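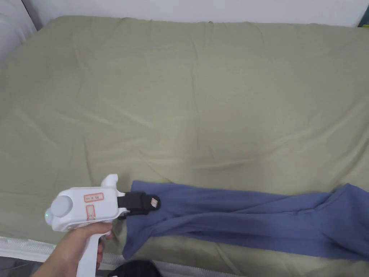

Lavar roupa de cama no verão

Com o calor, os lençóis pedem lavagem todas as semanas. Quem toma duche à noite pode esticar para dez dias, mas as fronhas não esperam tanto.

Antes de meter na máquina, sacuda as peças à janela e feche os botões da capa de edredão. Se a capa for aberta, as fronhas acabam todas lá dentro, enroladas e mal enxaguadas. O lençol de baixo lava-se à parte das toalhas, que largam cotão e pesam demasiado na centrifugação.

Temperatura: 30 graus para cores escuras e verdes, que desbotam depressa. O algodão branco aguenta 60. Quanto ao detergente, use menos do que a tampa indica - em águas macias, metade chega. O amaciador dispensa-se; um gole de vinagre branco no compartimento faz o mesmo serviço e não deixa película nas fibras.

Nódoas de transpiração: misture bicarbonato com água até fazer uma pasta, espalhe, deixe 30 minutos e lave normalmente. Nas de protetor solar, detergente da loiça primeiro e nunca lixívia, que as deixa cor de ferrugem.

Para secar, estenda o lençol dobrado ao meio sobre duas cordas, com a bainha para baixo. As cores vão à sombra. Ao apanhar, dobre logo ali, ainda morno do sol, e poupa o ferro.

O lençol de elástico dobra-se enfiando os cantos uns nos outros, dois a dois, até ficar um retângulo. Depois três dobras ao comprido e três à largura. Guardo cada jogo dentro de uma das suas fronhas e escrevo a medida da cama numa etiqueta de pano.

Se o elástico já não agarra, cosa uma tira nova de 10 centímetros em cada canto. Leva quase 30 minutos à máquina e o lençol dura mais uns anos.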